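This site uses cookies to improve your visit. By continuing you accept our cookie policy.

Folding dark garments on a patterned surface
Posted by Turkura, Tuesday, October 15, 2019

Turkura wrote:
Members are invited to comment on the household guideline adopted in August, under which dark clothing is to be folded on a plain, light surface. I request that the rule be reconsidered. A padded floral surface holds the fabric in place and is more comfortable to work on for a full load.

Khokhar wrote:
I must disagree. Lint and loose threads are easily missed against a busy print. The guideline should stand as written.

Erkon wrote:
The guideline concerns inspection, and inspection can be done at the line before the clothes are brought in. Our residence handles 341 pieces in a normal week and has folded on printed covers for 14 months without complaint.

Khokhar wrote:
That is a matter of staffing. Smaller households do not inspect twice.

Turkura wrote:
I accept the point about lint. My concern is with thin black garments, which slide on a smooth table and lose their fold.

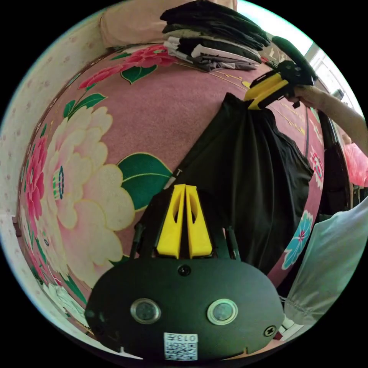

On a soft pink floral ground the outline of a black piece remains easy to follow, and the finished stack of grays, blacks and whites can be kept at the far side until it is put away. I would propose the wording "any clean surface of contrasting color."

Lover wrote:
I support the proposed wording, provided that "clean" is defined. Khokhar's objection would then be met in part.

Khokhar wrote:
In part only. I will submit a separate text on lint.

Subscribe to our newsletter for weekly thread updates.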